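6 July 2024, notes for the laundry talk (Morelli hall, upstairs)

**Bring:** the bag of shirts, water, the wooden spoon for Ornella's sock thing. Mic is on the left of the stage, turn it ON first

## Opening

- Say hi, say thanks to Amedeo Ferraro for setting it up
- Start w/ the chair. Everybody has the chair. Clothes that are clean but not put away, three days deep
- Ask for hands: who folded something this morning? who pulled a shirt out of the dryer and wore it?
- Don't wait too long on hands, last time it went dead

My chair story: the blue one at the Rimari Street apartment. Slept next to it for a whole winter. Couldn't find the swim trunks, bought new trunks, found the trunks. Keep it SHORT.

## Part 1. Why the pile happens

- Washing is easy, you press a button. Drying, same
- Then a basket of stuff that all needs a different thing done to it. Towels go one place, kids' things another, socks, ugh
- People quit at the shirts. Towels get done becuase they're square
- Ornella Bianchini kept a tally of her family's laundry for the Mitance newsletter. 711 items folded, one household of five. Read the number slow, let it land
- 300 of those were T-shirts. Her word was "relentless"
- So if you fix one thing fix the T-shirt

(if someone asks re: ironing, say later, I don't iron, move on)

## Part 2. Where you fold

- Bed is bad. Soft, too low, your back goes
- Couch arm, no
- Kitchen table after dinner is good, wipe it first, check for jam
- You want room on both sides of the shirt. A small desk means the sleeves hang over and drag the whole thing off
- Light-colored top is nice for dark shirts, you see the edges. Not a rule
- Height: hands flat with elbows a little bent. Demo this w/ the lectern

## Part 3. The shirt itself

Do live. Use the green one NOT the striped one, striped one is too stretched now.

1. Shake. Once, hard, hold at the shoulders
2. Lay it face down, neck away from you
3. Smooth from the middle out. Flat hands. Don't tug the hem yet
4. One side in to the middle of the back, sleeve folded back on itself
5. Other side, same
6. Bottom up to the collar, half or thirds, depends on your drawer

Say: 2 seconds on the shake saves all the fiddling later.

Most people skip straight to 3. Then they're smoothing a lump. And the lump wins

- Finding the neck. If it's a wad, don't guess. Look for the print, letters tell you which side is the front and which way is up. Look for the label if there's no print
- Inside out? Fix it now. Future you won't
- Knit shirts creep. Pat, dont pull

## Part 4. The bunched-up one

This is the bit they came for so slow down here. SLOW.

Shirt's been at the bottom of the basket. Comes out like a rope. One end gathered, a hump in the middle, the other end kind of flat so you think you're nearly there. You're not

- Don't start with the flat end. Feels like progress
- Find two corners, any two. Hems are easier than shoulders
- Pull sideways, gently, see if the hump opens up

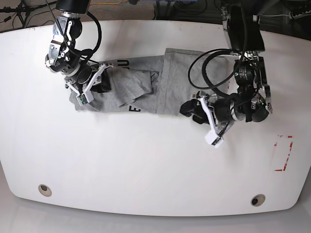
- If it doesn't open, let go, pick it up by the hem and shake again. No shame in a second shake
- If letters are showing in two places and they're facing different ways, you've got a twist. Undo that before any smoothing
- Creases in the middle come last. Palm, out toward the sides

Get a volunteer up? Only if we're on time. Give them the gray one from the bag, already wadded. Hand them the mic AFTER.

## Part 5. Away it goes

- Stack by person. Not by color, who has time
- Standing up in the drawer (on edge) vs flat piles. I do on edge. Amedeo does flat and he'll heckle, let him
- Sanine boxes are fine in a shelf closet, shoe boxes are also fine
- 46 shirts in my drawer when I finally emptied it. Wore maybe nine. Pause for the groan
- Put away same night. Don't let the stacks go back on the chair!!

## Questions

- Fitted sheets: point at Ornella, she's doing that after the break
- Kids' shirts: fold in half, half again, done
- Hangers: sure, if you've got the rod space

Last thing, remind them the coffee is downstairs and the folding tables need to go back agianst the wall before we leave.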